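We use cookies to keep this website working and to count visits. Accept all | Only necessary | Read more

Vaker Floating Floor - Installation and Care Guide
Section 4: Laying the boards

Read this section to the end before you open the first pack. It is valid for wooden floors of the Vaker series which are laid floating, without glue to the subfloor. For stairs and for floors with heating pipes, see Section 7.

Narrow planks with staggered end joints, and a table standing on a wooden floor.

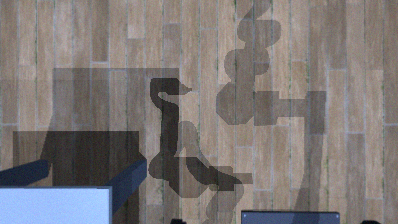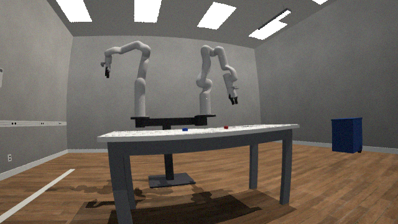
Nandetti, who tested this guide before printing, asked us to say more clearly that the staggering must be planned before the first row and not corrected in the fourth. In the first draft it was only a note at the end, and Nandetti had already clicked three rows together when the note was reached. We have therefore moved it to the beginning.

4.1 Before you start

1. Leave the closed packs lying flat in the room for two days. Do not stand them against a wall.
2. Keep the room at 18 to 20 degrees during this time and during the laying.
3. Check the subfloor with a long straight edge. Sand down the high places and fill the low places. Let the filler dry completely.
4. Vacuum the subfloor two times. Small stones under the underlay will make noise later, and you cannot reach them any more.
5. Roll out the Dreten underlay with the printed side up. Put the sheets edge to edge and close the joints with tape. The sheets must not overlap.

Note: Mix boards from three or more packs while you lay. The colour of wood is different from pack to pack, and a floor laid from one pack after the other can show stripes.

4.2 Planning the rows

1. Decide the direction. In most rooms the boards run towards the largest window. In a narrow corridor they run along the length.
2. Measure the width of the room at both ends and write down the smaller measure.
3. Divide it by the width of one board. If the last row would be very narrow, cut the first row also, so that both have a similar width.
4. Mark the expansion gap on all walls. Use the spacers from the Fang laying set, item 709. Pipes and door frames need the gap too.

Caution: Do not fill the expansion gap with silicone, mortar or pieces of wood. The floor moves during the year - more in January, when the air is dry from the heating - and without the gap it can lift in the middle of the room.

4.3 Laying

1. Begin in the left corner, with the groove side to the wall.
2. Put the short end of the second board into the first and press down until it lies flat. Check with your finger that you feel no step.
3. Cut the last board of the row to length. With a hand saw, the decorative side looks up. With a jigsaw, it looks down.
4. Begin the next row with the piece which is left over, if it is long enough. Otherwise cut a new board. The end joints of neighbouring rows must never lie on one line.
5. Hold the long side at a slight angle, push it into the row before and lower it. Use the tapping block only with light strokes. Never hit the board directly with the hammer.
6. After the third row, check with a string that the rows are straight. If not, open them again. It is less work now than later.
7. Continue until the last row. Pull this row closed with the pull bar.

Note: If a board does not close, do not force it. Take it out and look for sawdust in the groove. A soft brush is sufficient for cleaning.

Caution: Wear knee protection and safety glasses. Saw in another room or outside, if possible.

4.4 After laying

1. Take out all spacers.
2. Fix the skirting boards to the wall, not to the floor.
3. Put felt pads under the feet of tables and chairs. For narrow feet which carry more than 80 kg, put a plate between foot and floor.
4. Wipe the floor with a cloth which is almost dry. Steam cleaners are not allowed.
5. Keep one closed pack for repairs, together with the label which shows the batch.

Continue with Section 5, Door strips and transitions.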